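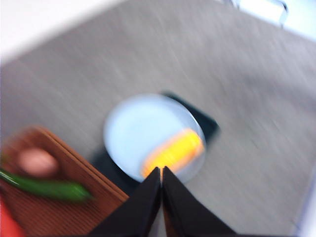
What does the current work package deliver?
A method for choosing which recorded demonstrations a manipulation policy is trained on, and a first measurement of how much training data it allows us to drop.

Home | Projects | Reports | Data access | Contact

Sasaki project: progress report to the Fomell fund, second reporting period

1. Status

The project is on schedule. Data collection for the tabletop food tasks closed in September with 2315 demonstrations accepted. All were recorded at the Evdale site, on one arm, by operators using the same teleoperation interface. Each demonstration pairs a wrist view with a fixed view of the workspace. Joint positions and gripper width are logged on the same clock.

The task family is pick and place between containers and dishes. Object positions are varied between demonstrations, and the instruction text is written before the operator starts.

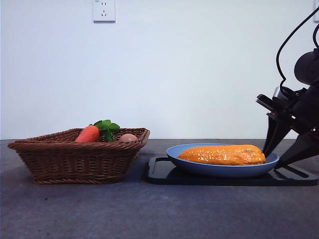

Fig. 1. Fixed view: gripper at the ear of corn, basket to the left.

2. Method

The selection method, named Idoso in the proposal, scores each demonstration in two passes. The first pass divides the recording into segments at changes in gripper width and at low points in end-effector speed. The second pass trains a small predictor on all segments and records its error on each one, using held-out folds so that no segment is scored by a predictor that saw it in training.

Segments with very low error are treated as redundant. Segments with very high error are treated as suspect and are checked by hand before removal. The middle range is kept. An earlier version scored whole demonstrations, and long recordings with one poor grasp were discarded in full. Segment scoring keeps the usable part.

The wrist view carries most of the information near contact, but it is also the view most affected by motion blur. We tested a variant that down-weights blurred wrist images. It removed too many approach segments and was dropped. The fixed view has no such problem, though the arm can hide the target during the final approach.

3. Scene reference check

A recording is easier to audit when the fixed view includes a moment with the arm out of sight. The reference still is compared with the written instruction, and any mismatch in objects is flagged before scoring begins.
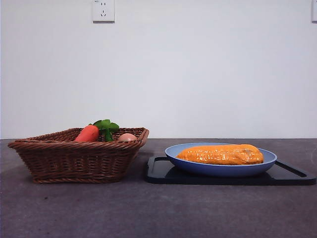
Manipulation Learning Group - Department of Robotics and Automation

The check was added midway through the period and has been applied to all earlier recordings. It flagged 46 demonstrations. Most had an instruction that named the wrong dish. These were relabeled and returned to the set. The remainder were withdrawn and are not included in the total given in section 1.

4. Result

Policies were trained on the full set and on the selected set, with the same architecture and the same number of gradient steps. Each condition was repeated with 3 random seeds. On the placing tasks the selected set matched the full set within the spread between seeds. On the basket tasks it was slightly worse. We attribute this to the low-error cut, which removes many of the slow retreats over the basket rim. A separate threshold for retreat segments is being tested.

Training on random subsets of the same size as the selected set gave lower success on both task types. This is the comparison the fund asked for in its last review. We regard the result as positive but limited, given that only one arm and one table surface have been used.

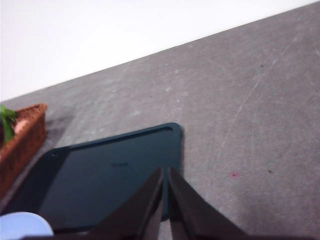
5. Work for the next period

- Set the retreat threshold and repeat the basket comparison.
- Record a small transfer set on a second table with different lighting.
- Release the segmentation code to project partners, with the 4 parameter files used for this report.
- Write up the blur-weighting variant as a negative result.

No change to the budget is requested. The transfer set depends on access to the second table at Evdale, which has been agreed for the first part of the period. If access is delayed, the code release will be brought forward.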